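# About Flenon

Label and folding carton printing for small and mid-sized manufacturers.

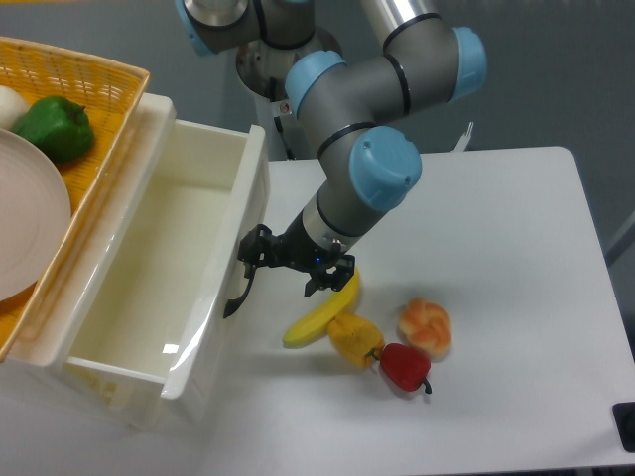

*Robot arm with its gripper open, a banana just below.*

Flenon prints labels and folding cartons. Most of our customers make food, drinks, soap, candles, vitamins or pet products, and most of them order the same items from us several times a year with small changes. We are privately owned and work from a single building at 3626 Fonberg Road. Printing, die cutting, folding, gluing and rewinding all happen there. Foil stamping is sent out, and we say so on the quote.

## How the company started

Flenon began as a label shop with one secondhand flexographic press and a slitter. The early work was mostly plain shipping labels and price stickers for grocery stores. It was steady, but margins were thin, and when several of those stores moved to printing their own price labels we lost a good part of it in one season.

What kept us going was a handful of food customers who needed color labels in quantities the larger printers didn't want. We bought a digital press to serve them, ran both presses side by side for a few years, and gave up the shipping label work gradually as the equipment wore out.

Cartons came later. A customer making bar soap asked us to print the box as well as the label because the two never matched. The green on the carton came from one printer and the green on the label came from us, and on the shelf they looked like two different products. We bought the jobs in from a carton plant at first. When the volume was high enough we put in our own sheetfed press, a flatbed die cutter and a folder-gluer, and took over the unit next door to make room for them.

## What we print

**Pressure-sensitive labels.** Supplied on rolls or as cut sheets, on paper, film or textured stocks. We keep the common whites, clears and kraft papers in the building and order the rest as needed. Adhesives include permanent, removable, freezer grade and one made for damp glass.

**Folding cartons.** Tuck-end, auto-bottom and sleeve styles in the usual board weights, plus uncoated and recycled board. We can add an aqueous coating or a soft-touch laminate in-house. Window patching is available on some sizes. Ask before the artwork is final, as the window affects the glue area.

**Bondix labels.** Bondix is our own line of blank and part-printed labels, sold by the case. It covers stock shapes for jars, bottles and pouches that customers finish on their own desktop or thermal printers. A lot of small producers start with Bondix and move to fully printed labels when their recipe and package size have settled down. Some never move, and we're happy to keep supplying them.

**Inserts and leaflets.** Single sheets and folded leaflets, usually ordered together with a carton. We don't print books, magazines or brochures.

## Order sizes

The minimum for custom digital labels is 1000 per design. You can combine several designs in one order if they share a size and material, but each one needs to meet the minimum by itself.

Cartons start at 1000 as well. A short carton run costs more per piece than most people expect. Nearly all of the cost is in the cutting die and the press setup, and those are the same for a small job as for a large one. If you think you'll reorder within the year, ask us to quote two quantities so you can compare.

There is no minimum for Bondix beyond one case.

## Dies and tooling

Carton dies and any special label dies made for your job are billed once and stored here free of charge. You own the die. If you move your work to another printer we will release it to you or ship it at your cost. Dies that haven't been used for 4 years are listed in a notice to the customer, and if we get no reply after a second notice they are scrapped.

Stock label dies belong to us and there's no charge to use them. The list of sizes is on the Resources page. It is worth looking through before you design a label, because a small change in size can save the cost of a new die.

## Color and proofing

Every new job gets a PDF proof showing the die line, bleed and any varnish areas. The PDF is for checking text and position. It shouldn't be used to judge color, since screens vary a great deal.

For color we offer a printed proof on the real material. Label proofs come off the production press. Carton proofs are made on a separate proofer that is matched to the press, then cut and folded by hand so you can put your product inside. We strongly suggest this for a new carton. Most of the problems we see with first-time cartons are fit problems, and a bottle that is a little too tall is much easier to fix before the die is made.

Spot colors are mixed by weight in the ink room and a drawdown is kept with the job file. Reorders are matched to the last approved run, not to the original artwork, unless you tell us otherwise. If your brand colors have been changed, please mention it when you reorder.

## Ordering through Ayaaba

Ayaaba is our online account system. It holds your approved artwork, past orders, current prices for repeat items and shipping details. Repeat orders with no changes can be placed there without waiting for a quote, and they go into the schedule as soon as they're confirmed. Anything with a change to the text, size or material still goes through prepress and gets a new proof.

You can also download packing slips, see which of your dies we are holding and set a reminder for items you order regularly. Accounts are opened after the first order. Customers who would rather phone or email can keep doing that, and the prices are the same.

## Turnaround

Repeat digital labels usually ship within a week of approval. New label jobs take a little longer depending on the material. New cartons generally take three weeks from approved proof, with most of the first week going to the die.

October is our busiest month. Holiday packaging, gift sleeves and seasonal labels all arrive together, and the carton line is normally full. If you need seasonal cartons, send us the sizes in the summer even if the artwork isn't ready. We can make the die and reserve board in advance.

Rush service is available for digital labels most of the year. We don't offer it on cartons.

## Materials and waste

Board trim and spoiled sheets are baled and collected for recycling. Label waste is harder to deal with. The stripped matrix has adhesive on it and few recyclers will take it, so at present it goes out with general waste. Used liner from our own rewinding is collected separately.

We can supply board with certified or recycled content when a customer asks for it, and we carry the paperwork through to the invoice. We won't print a recycling or compostable mark on a package unless you can show us that the finished package qualifies. Adhesive, laminate and ink all affect this, and the mark on the base material may no longer apply once the job is finished.

## Working here

Flenon runs two shifts, with prepress and customer service on days only. Press and finishing operators are trained on more than one machine, usually starting on the rewinders or the folder-gluer. Experience in print is useful for the press jobs but isn't required for finishing. Openings are posted on the Jobs page, and paper applications can be left at the front office.

## Visiting and deliveries

The front office is on the Fonberg Road side of the building and is open from 8:30 a.m. to 4:30 p.m. on working days. Customers are welcome to come in for a press check on cartons or to look through material samples. Please arrange a time first so that someone from prepress is free. Closed-toe shoes are needed on the production floor.

Pickups and deliveries use the loading dock at the rear, reached by the side drive. The dock closes at 3:30 p.m. Drivers should have the order number with them, as finished jobs are shelved by number and not by company name.

For a new quote, send the size, quantity, material if you know it, and a sample or photo of the container. If labels will be machine applied, include the unwind direction, core size and maximum roll diameter your applicator takes.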